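3.2. Equilibrado del caudal de retorno

Antes de entrar en los resultados conviene detenerse un poco en el edificio de Storkwood, porque le debemos buena parte de lo aprendido (y más de una tarde de paciencia en la sala de máquinas). La instalación original repartía el aire con dos climatizadoras y un único conducto de retorno, dimensionado en su día para una ocupación bastante menor que la actual. Durante el mes de julio medimos el caudal en cada rejilla con las compuertas en la posición en que las encontramos, sin tocar nada todavía.
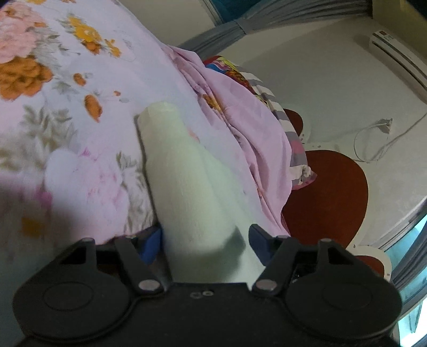 Figura 2. Pinza manual negra con almohadillas azules.

El procedimiento de ajuste sigue, con pequeñas libertades que esperamos se nos perdonen, el método proporcional descrito por Singhal: se parte de la rejilla más desfavorecida y se avanza hacia el ventilador, cerrando poco a poco las demás. En el ramal norte, cuyo caudal de proyecto era de 300 m³/h por rejilla, la lectura final fue de 294 m³/h, un valor que nos dejó francamente contentos. El controlador Nultell conservó su programación anterior, y los filtros Gutesum se cambiaron antes de la segunda serie de medidas.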